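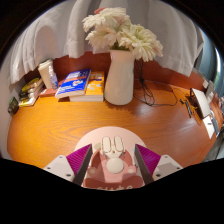 Tonotum 网络音频扩展板(带功放版)

首页 > 单板机配件 > 音频 > Tonotum

库存:有货
发货:下午4点前付款当天出,之后的第二天
保修:24个月
配件:见下面“包装清单”

选择版本
带功放版(本页)
纯解码版(没有喇叭端子,只有莲花口,另一页)
套装:带功放版 + Boersma 外壳
套装:带功放版 + Boersma 外壳 + 写好 Gament 系统的存储卡

商品介绍

把一块闲着的单板机变成网络播放器。插上,拧四颗铜柱,接喇叭,写卡,开机。就这么回事。

Tonotum 是一块扩展板,直接压在单板机的40针排针上,不用焊。板上有解码芯片,有数字功放,有一路耳机输出,还有一路莲花输出给外接功放用。供电从扩展板进,单板机那头不用再插电源,一根线搞定。这一点老有人问,再说一遍:电源插扩展板,别插单板机,更别两头都插。

上一批的圆形电源座这批换成了螺丝端子加圆座并联,两个随便用哪个。圆座是5.5/2.1的,内正外负。手里有旧笔记本电源的可以看一下电压,在范围内就能用,不在范围内的别试,烧了不保。

声音走的是排针上的 I2S,不占 USB 口,所以外接硬盘、USB 网卡都照样插。硬盘如果是机械的,建议带独立供电,单板机的 USB 口带不太动,播着播着掉盘,很多人以为是我们板子的问题。

参数

接口:40针排针,I2S
采样:最高24位
喇叭阻抗:4 到 8 欧
喇叭接线:螺丝端子,线径粗的要先分叉或者压针
耳机输出:3.5毫米,插入后功放自动静音(软件里可以关)
莲花输出:左右各一路,固定电平或可调电平,跳线帽选择
供电:直流 12 到 24 伏,电源功率建议留余量
给单板机供电:板载降压,5伏
遥控接收:板上留了红外头的位置,红外头在配件袋里,自己插,不插也不影响
按键:板边一颗,短按暂停,长按关机
工作环境:室内,别放暖气片上
尺寸:和常见的信用卡大小单板机一样,孔位对齐

没有的东西也写一下,省得买回去退:没有光纤输入,没有同轴输入,没有蓝牙(用单板机自带的蓝牙,系统里开),没有屏幕接口占用,屏幕还是走单板机自己的口。

兼容

40针排针的单板机,孔位标准的都能上。老的26针不行,转接线也不行,电流过不去。

体积特别小的那种单板机能用,就是排针大多要自己焊,铜柱只能拧一半的孔,另一半悬空。我们店里有预焊排针的,下单时备注。

64位系统、32位系统都可以。内核太老的不行,驱动是后来才并进去的。升级完再装,别反过来。

单板机上如果已经压了散热风扇板,先看风扇用的是哪几根针。有一种风扇板会占用 I2S 的针脚,两块叠一起就没声音。换成只取5伏和地的风扇就好了。Rekus 的静音风扇没这个问题,配件页里有。

系统

推荐 Gament。我们自己店里放歌用的也是这个,开机就是播放界面,手机浏览器打开就能点歌,不用装 App。别的播放系统也行,只要能选音频设备的基本都能用,但是出了问题我们只能帮你看硬件,系统的事去他们论坛问。

Gament 里怎么设:

下载镜像,写卡工具随便哪个,卡建议买好一点的。
写完先别拔,卡里有个 config 开头的文本文件,想用无线的把无线名和密码填进去。网线的跳过。
卡插进单板机,扩展板压好,喇叭接好,最后才插电。
第一次开机慢,它要扩展分区,中间会自己重启一次,等着,别拔电。喝口水。
手机和它连同一个网络,浏览器打 gament.local,打不开就去路由器里找地址。
进设置,音频输出,选 Tonotum,保存,重启。
音量先拉到很低再放歌!默认音量有点大,喇叭小的会吓一跳。

套装里的存储卡已经写好并且选好了输出,从“音量先拉低”那步开始就行。无线还是得自己填,我们不知道你家密码。

手动装驱动的(别的系统)

编辑启动配置文件,把自带声卡那一行注释掉,加上我们的 overlay 一行,保存,重启。具体那一行写什么看板子背面的丝印,两个硬件版本不一样,丝印写的是哪个就填哪个,别从网上抄旧帖子。

重启后用 aplay -l 看一下,能看到 Tonotum 就对了。看不到的,先检查有没有压歪。排针错一位的情况真的很常见,而且错了一位通电有可能烧,所以压之前看两眼。

音量是硬件控制,alsamixer 里能拉。如果只有一个 Master 还拉不动,说明驱动版本旧了。

局域网音乐库

歌放哪都行。插U盘、插硬盘、NAS 共享、存储卡里剩下的空间。NAS 的话在 Gament 里加一个网络来源,填地址、共享名、帐号密码。填不上的八成是共享协议版本,选项里有个下拉,挨个试。

第一次扫库时间看歌多少,大库建议晚上睡前扫。扫的时候能放歌,翻列表会卡。扫完就好了,以后只扫新加的。

封面显示不出来,看文件夹里有没有 cover 或者 folder 命名的图,或者直接嵌在文件里。图别太大,单板机内存小,几千像素见方的封面翻起来很难受。

多房间

几台一起放同一首歌可以,Gament 里开同步组,选一台当主机。最好都走网线。无线也能同步,偶尔会有一台慢半拍,离路由器近一点会好。墙厚的房子别对无线抱太大希望,拉线吧。

主机那台建议用性能好点的单板机,跟随的用最便宜的也够。不用的房间在手机上单独静音就行,不会影响别的。

Boersma 外壳

铝的,上下两片加侧框,黑色和银色。银色这批暂时缺,6月到。开孔是照着带功放版开的,纯解码版装进去喇叭端子那个口会空着,进灰,配了一个橡胶塞。

装壳顺序:侧框先套上,再放板,再盖上片。先拧死上片再塞板的,塞不进去。这个每周都有人拍照来问……

红外头要露出来的话,外壳正面有个小孔,贴了膜,从里面顶掉。膜一旦顶掉就装不回去了,想好再顶。

上片是散热的,中间那块导热垫要撕两面的膜,两面都要撕。有人只撕了一面然后说烫。导热垫软的,压上去会挤出来一点点,正常。

外壳和单板机的无线:金属壳多少会挡信号。路由器在隔壁房间一般没事,再远就插网线,或者用USB网卡。

电源怎么选

只听耳机和莲花输出,12伏小电源够了。
推书架箱,建议19伏左右的旧笔记本电源,或者我们的 Rekus 24伏电源。
推4欧的喇叭又想开大声,直接上24伏,别省这个钱。

便宜电源有高频噪声,喇叭里能听见滋滋声,人声停下来的时候特别明显。遇到滋滋声,先换电源试,再查别的。再查的顺序:莲花线换一根,单板机离路由器远点,机械硬盘的电源和它分开插排。

接线长度别太夸张。喇叭线10米以内随便拉,再长换粗线。红正黑负,两只接法要一样,一只接反了低音会很虚,听着像隔了层布。

包装清单

Tonotum 扩展板
铜柱和螺丝一袋
红外接收头
跳线帽(已经插在板上,不用到处找)
橡胶脚垫
纸质接线图一张

不含单板机,不含电源,不含存储卡,不含喇叭,不含遥控器。套装以套装页为准。

常见问题

通电没反应
看电源极性。看螺丝端子有没有压在线皮上。板上绿灯亮、单板机不亮,多半是排针没压到底,断电,往下按,会有一点阻力。

单板机亮了,没声音
系统里没选输出。或者耳机口插着东西,功放静音了。拔了再听。

有声音,很小
莲花输出的跳线帽在固定电平上,这个跟系统音量没关系,接的是外部功放的话去调功放。喇叭声音小的,看软件音量是不是限了上限,Gament 里有个“最大音量”。

放着放着断
无线。十有八九是无线。插根网线试一晚上,不断就是它。要是网线也断,看看存储卡,廉价卡读多了会出错。

关机后喇叭“噗”一下
轻微的正常。很响就不正常,先在系统里关机再断电,别直接拔。直接拔电还伤存储卡,文件系统坏了要重写。

遥控器学不进去
红外头插反了。圆的一面朝外。插反一般不会坏,正过来就行。

可以同时接喇叭和莲花吗
可以。两路内容一样。低音炮接莲花,书架箱接端子,很多人这么用。跳线帽放可调那边,不然低音炮音量不跟着走。

能不能当电脑声卡用
不能。它是给单板机用的,走排针。想当电脑的网络喇叭可以,Gament 里开投送接收,电脑和手机都能推过来。

能录音吗
不能,没有输入。

烫不烫
裸板小音量温温的。大音量推4欧会热,装 Boersma 外壳或者贴散热片。塞进密闭柜子里的,留个出风的缝。

耐久测试我们自己做过,24伏供电,4欧负载,裸板,常用音量连着放,到近90分钟温度就稳住不往上走了。大音量没这么测,别拿这个当依据去塞柜子。

固件和下载

驱动说明:随板二维码
Gament 镜像:官网下载页,选带 Tonotum 字样的那个,通用版也行,就是要手动选输出
Boersma 外壳图纸:下载区,想自己打印外壳的可以参考,孔位图是准的
接线图 PDF:下载区,比纸的清楚,纸的那张字印小了,下批改

更新系统前备份一下设置,Gament 的设置页最下面有导出。大版本更新不保留网络来源,要重填,导出的文件里有。

售后

没通电的,包装齐的,收到后10天内可以退。
通过电的,有质量问题的换,来回运费我们出。
电源接反、两头同时供电、排针错位烧的,不在保修里,可以修,收零件钱。修之前先报价,你同意了再修。
改过焊过的一律不保。

寄回来之前先发消息,带上订单号,拍一张板子正面、一张背面,两张都要清楚,丝印能看见。不要直接寄,没登记的件会压在前台,慢。

发货和批次

带功放版现货。纯解码版现货不多。银色外壳6月到,可以先下单,到了一起发,或者备注拆开发,多一份运费。
同一单里有预售有现货的,默认等齐了在发。
学校和社团批量买的走询价,页面底下有表单,写清楚版本和要不要写卡,写卡要多等两天。
发票电子的,下单填邮箱,填错了找客服重开。

常一起买的

Rekus 24伏电源
Rekus 静音风扇
Boersma 外壳 黑
存储卡(已写 Gament)
喇叭线,按米剪,剪了不退
预焊排针小型单板机

更新记录

电源座改成螺丝端子加圆座并联,背面丝印换新。
接线图改了左右标错的地方。之前买的,图上左右是反的,板子上的丝印是对的,看板子。
套装存储卡换了牌子,写入快一些。
Gament 新版默认音量调低了,已写的旧卡没改,注意音量。

有问题留言,上午9点到晚上6点有人回。接线问题带照片,光说“没声音”真看不出来。

加入购物车 | 收藏 | 询价 | 下载接线图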